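# How I Get a Robot Arm Ready for Work

Hi! I'm Niamh Mulligan, and I look after a robot arm called Gerlach. (My friend Bernd picked the name, so blame him!) Before Gerlach can tidy anything up, I have to set him up, and I do that first inside a computer. It's a bit like a video game, only with a lot more checking.

First comes the base. An arm needs something solid to stand on, or it would wobble every time it reached out. Then I go through the joints one at a time, shoulder to wrist, and see that each one bends the right way. In November I had one turning backward and Gerlach tried to wave at the ceiling!

Next I give him something to pick up.

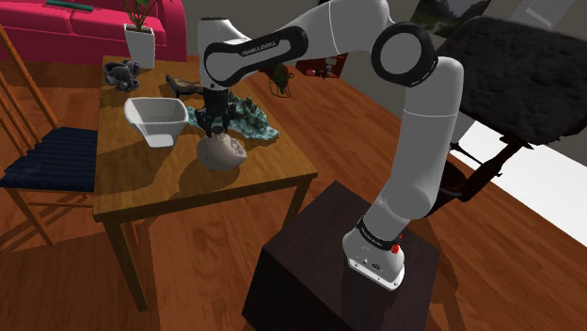
*Gripper pointing down, fingers on the lumpy gray-beige thing. The cloth is right there too!*

Lumpy things are tricky. A box has nice flat sides, but a lump can slip out if the fingers close in the wrong spot. So I change one number, run it again, and watch. Some days I do that 60 times before lunch.

The fingers need looking after as well. On a real arm I wipe the fingertips with a soft cloth, and I check that both fingers meet in the middle. If they don't, I stop and fix that before trying anything else.

Want to try it? Use two fingers like a gripper and pick up a potato. Where do you have to squeeze?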